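Bits and bobs from the workshop

Hello and welcome to the September gallery! I've finally sorted through the pictures on my phone and the ones from the bench, and quite a few of you asked for more of the big metal bin, so it gets its own little section. I'm no photographer, so please be kind. Click any heading to jump back to the top.

The bin

We got it second-hand from Bandara, who were clearing out a unit, and I paid 60 quid for it (Prasanna Talukder thinks I was robbed, but he didn't have to carry it up the stairs). It's grey sheet metal with sloping sides and a wide flared panel at the back, a bit like a giant coal scuttle. I love how scuffed the floor has got — all those lighter and darker patches.
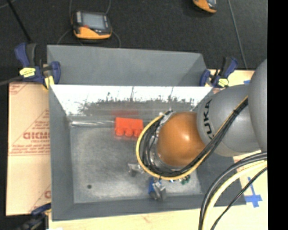 The red brick lying on its side against the back, studs towards us. It's one of those oversized toy ones, and I'm very fond of the blurry dark red reflection it makes on the shiny bit of wall.

The brick collection

No picture for this one yet, sorry! We started with a tub of 100 from the Florano toy sale and it has rather got out of hand. Red is still my favourite, and the one I'd grab first in a fire. The blues fade horribly if you leave them on the windowsill, so mine live in a drawer now.

Still to come

I want to add the new shelves from Hastard, once they're up and straight, and the label maker, which deserves a page to itself. Thursday evenings are when I do my updates, usually with a cup of tea going cold next to me — so have a look on Friday morning if you're keen. Comments are open under each heading.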